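Workplace Housekeeping, Unit 4
Handout: Staff lockers and change rooms

In the last unit we spoke about shelves and open storage. Today we continue with lockers, which many students find too simple to study. Please read these notes before the tutorial and bring your floor plan.

A locker bank must be planned together with the room. At the Kesineck depot there are 80 staff but only 60 lockers, so the night shift shares. Each shared locker is emptied at the end of the shift and the key goes back into the lock. A key which stays in the door tells the next person that the locker is free to take.

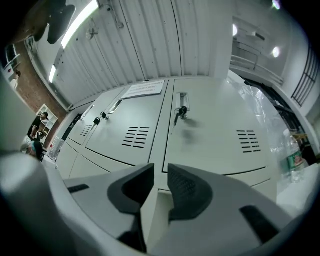
Figure 2. Grey metal lockers in tiers, with vent slots in the upper doors and small black keys in several locks.

Air is the second point. Work clothes are often put away damp, and a closed metal box keeps the smell for many days. Look for doors with vents, and do not cover the slots with stickers or notices. Rules for users can be taped on a plain part of the locker, at eye level, in short sentences.

For the tutorial, make a key register for the Tronov change room (52 lockers, 12 spare keys). Write down who holds each spare and where it is stored. Colour codes are allowed, but explain them at the bottom of the page.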